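4.2 Hand-held Collection with the Two Finger Pads

We compared two sets of finger pads on the same hand-held gripper, the Flilton. The first set is smooth. The second, which we call Ruawai, is blue and textured. The operator carries the tool by its handle and the camera stays on the gripper, so the view is the same for both sets. We recorded 123 grasps in homes, 30 of them on containers that were already full.

Full containers gave the smooth pads the most trouble. A mesh utensil holder has thin walls that bend under load, and the chopsticks inside move its weight toward the top. In Figure 4 the textured pads are open around such a holder, which stands on a bed.
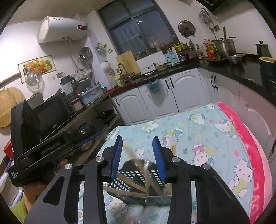
Figure 4. Ruawai pads open around a black mesh holder with wooden chopsticks and a clear plastic bag. A kitchen lies behind the bed.

4.3 Scoring

Hadiza Sani and Chae-won Yeo scored every grasp separately from the recordings. A grasp counted as held if the object stayed between the pads until the operator set it down. They disagreed on 17 grasps, most of them cases where the object turned in the fingers without dropping. We scored these as slips. Grasps in which the operator used the free hand to steady the object were left out of the comparison and are listed by object in the appendix.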